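Minutes, Packaging and Returns Working Group
2 August 2024, Ellis site, upstairs meeting room

Chair: Welington Camargo
Apologies received from Lukeron.

1. Minutes of the May meeting
Approved with one correction. Under item 4, the deposit on a returnable tote is charged per order and not per tote.

2. Carton sizes
The group reviewed the trial of the smaller carton on the Prarard route. Of 840 orders shipped, 40 were repacked at the depot before delivery. Most repacks were orders with mixed glass and tins. Temov has quoted for a deeper version of the same carton with a double-wall base. The quote holds for 6 weeks. Agreed to request samples before deciding.

3. Void fill
Paper fill is now used on all outbound orders. Consumption is higher than planned on the evening shift. Supervisors will reissue the packing guide, with the fill line marked for each carton size.

4. Container condition and replacement
Bins with surface wear stay in service if the walls and floor are sound. Cracked or deformed bins are tagged and removed at end of shift.
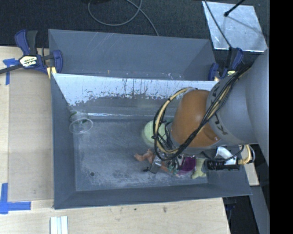
Camargo asked that the replacement budget be kept separate from the carton budget, as the two were merged last year and the overspend could not be traced. Agreed. Finance to open a second cost code.

5. Customer returns
Average time from receipt to credit is around 3 days. The delay is in matching labels to order numbers. Prarard will send a revised label layout with the order number above the barcode.

6. Any other business
Lukeron asked in writing whether pallet wrap could be added to the scope of the group. Deferred to the next meeting.

Next meeting: date to be circulated with the Temov samples.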